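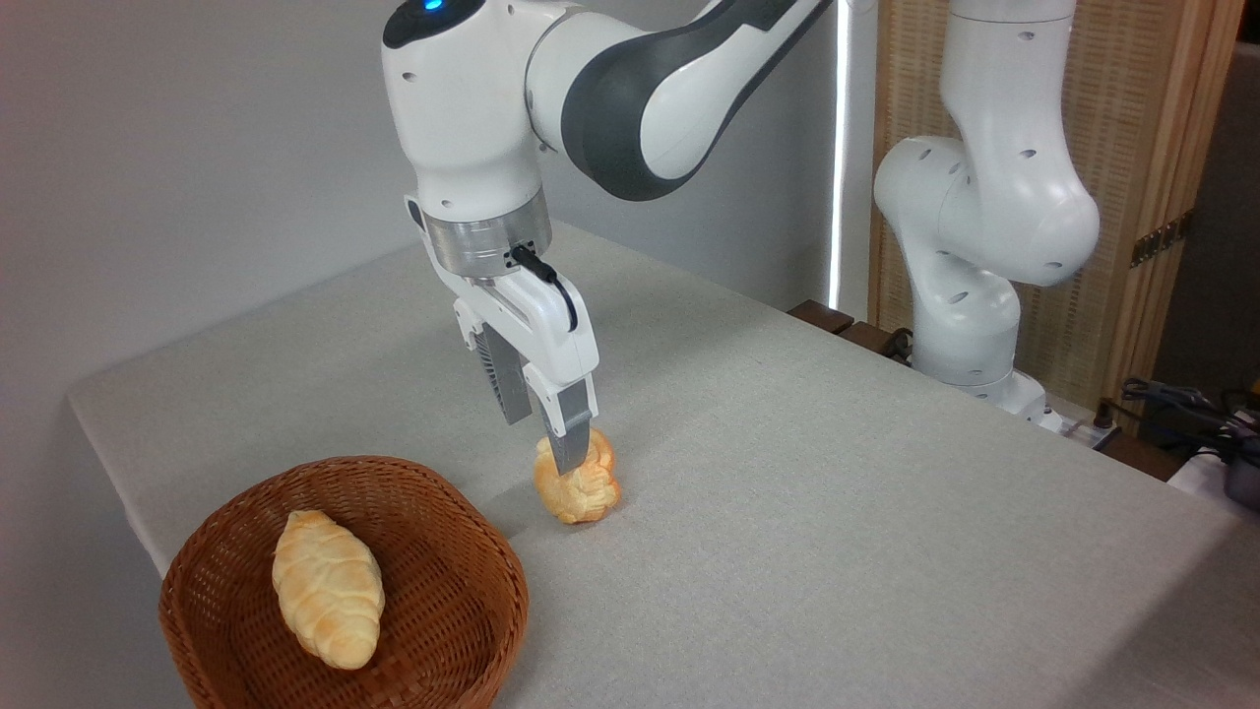

Chalky paint on a pine dresser — wax or varnish?

Posted by Testell, 30 Nov 2020

Hi all, I've finally painted the old pine dresser that lives in our kitchen (two coats of a soft sage green, and I'm so chuffed with the colour!) and now I'm stuck on how to finish it. I was dead set on clear wax because I love that soft, slightly worn farmhouse look, but my sister says it'll be covered in mug rings by spring. The top gets used every day for the bread bin and the fruit bowl, the shelves only hold plates. Can I wax some of it and varnish the rest, or will it look daft? I've sanded the edges back a bit already, if that matters.

Vsevolod Lysenko

I did just this on ours in May and it doesn't look daft at all. Flat matt water-based varnish on the top, three thin coats, and clear wax on everything else. The matt is very close to the wax once it's all dry — you'd have to crouch down by the window to spot it. Two things I'd say. Do the varnish first and let it go properly hard before you get the wax tin out, as varnish won't stick if you smear wax on the bare paint by mistake (ask me how I know). And try it on the back of a door, my first choice turned a pale grey quite yellow. Bare edges on old pine can go a bit orange too, but I rather like that with green.

Talus

wax all of it, you can always redo it. mine's been fine

Mykhailiuk

I'd varnish the lot, sorry! I waxed a little kitchen table and was buffing it again every few months, and it still marked where the teapot went. If you do go half and half, run the varnish over the front lip of the top as well, that's where hands and wet cloths go. Use a foam roller for the flat bits and a decent brush for the corners, and leave it 10 days before you put anything heavy back on it.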